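Emptying the catch-all bin

Every house I have lived in had one place where small things go when no one knows where they belong. In my parents' home it was a drawer under the telephone. In our house in Fandthorpe it is a metal bin. Sunglasses, toys, bits of packaging, a block from a set we gave away long ago – everything goes in and very little comes out.

I used to sort such a bin by turning it over on the floor. I don't recommend it. The small pieces roll under the sofa, and after ten minutes you are tired and put all of it back. My neighbor Lamai Sriwong taught me to leave the things in the bin and take them out one at a time, and I have done it this way for several years now.

First put the bin on a table, at a height where you can look down into it without bending. Spread an old towel beside it. Then prepare three smaller boxes. I use the flat Grulline ones because they fit on our shelf, but shoe boxes are equally good. One box is for things which have a home in another room, one is for toys, and one is for things you must ask somebody about. Trash goes directly in a bag.

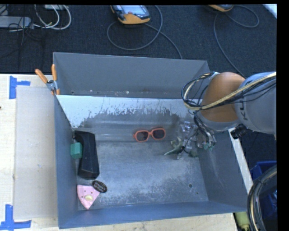 Start with what can be scratched. Sunglasses should come out before anything else, and you should hold them by the frame, not by the lenses. If they were lying among hard toys, do not wipe them dry. Rinse them under lukewarm water with one drop of dish soap and let them dry on a soft cloth. Paper towel leaves fine lines on plastic lenses, as I learned on a pair which I liked very much.

After this, take the biggest object. When it is out you can see the corners, and the corners are where the little pieces collect. Clear plastic is easy to miss against bare metal, so pass your hand slowly along the walls. Do this with a glove if you suspect something has broken.

Hard plastic toys can be washed together in a basin of warm soapy water. Toys with batteries are wiped with a damp cloth only. For toy food, which in our house is always sticky, I use a soft old toothbrush around the edges. Let everything dry well before it goes in a closed box, or it will smell in October when you open it again.

Now the bin itself. Old metal gets scuffed and this does no harm, but grit at the bottom will scratch whatever you put in next. Brush it out with a dry paintbrush, then wipe with a damp cloth and dry immediately. If the inside has rough edges, cover the bottom with a piece of felt or thick cardboard cut to size. I change the cardboard when it becomes dirty.

Set a kitchen timer for 20 minutes and stop when it rings, also if you are not finished. The remaining things can wait until tomorrow. The "ask somebody" box stays by the front door for one week. What is not claimed goes to the donation shelf – my daughter finds this rule strict, but she now looks in the box.

Sihan Ye
May 9, 2021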